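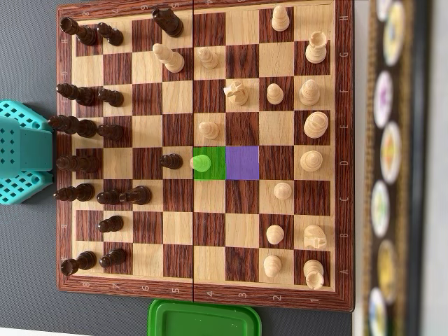 Board 4, wooden folding set, dark side on the left. Pawns facing each other on the d-file.

Chess corner check – Cormier games room
Filled in 3 February 2026
Sheet 657

Hi all, my turn with the clipboard again! Same list as in September, with my notes after each line. I've put OK, WATCH or FIX so you can skim it if you're in a hurry (I know you are).

BOARDS

Lies flat when open – OK
I pressed on all the corners of board 4 and got no rocking. I did this before setting anything up, which is a lot easier than lifting a whole army off afterward.

Hinge seam – WATCH
It's the thin dark line between the 5s and the 4s. I ran a fingernail along it and felt one tiny rough bit, no splinter. Please open and close these boards with your hands on the outer frame, not with your fingers in the fold. I pinched myself on one last fall and said a word I shouldn't have.

Numbers and letters readable – OK
All there, on every side of the frame, so both players get a set they can read. I do love that about this board. The Driltulus board by the window has lost most of its letters and I've marked that one FIX.

Squares and finish – OK
The light maple color and the reddish-brown still look great next to each other. Wipe with a barely damp cloth, then a dry one. No spray, please – the Fliner stuff under the sink is for the tables only.

PIECES

Full set counted back into the box – OK
Done at the end, after the game was over. Tick it off in the lid when you've done yours.

Standing upright – WATCH
One of the big dark pieces was over on its side up on the h-file, glossy brown head in the air. I checked its base later and the felt is worn on one edge, so I've put a new pad on it from the Plonimex pack. If it still wobbles next time, move it to the repair tin and write it down here.

Chips and sharp edges – OK
Felt all the way around the knights' ears and the crowns. One light pawn has a small dent, smooth to the touch, leave it in.

Small parts off the floor – FIX
Found two stray checkers under the bench. We get toddlers in here! Please get down and look, a glance from the doorway won't do it.

TABLE AND SEATS

Surface clean and dry – OK
Wiped before the boards came out and again after.

Chair legs tight – FIX
Chair 10 is loose at the back left. I turned it to face the wall and taped a note on it. Don't sit on it, don't lend it to the craft people.

Walkway clear – OK
Bags went on the hooks for once, thank you everybody.

STORAGE

Boxes below shoulder height – OK
I moved the heavy one down from the top shelf. It's in cupboard 479 now, bottom left, so stop looking for it where it used to be.

Still to do: letters on the Driltulus board, chair 10, more felt pads (we're on the last strip). I'll bring a screwdriver for the chair, but if you have a decent one in your car, go ahead and beat me to it.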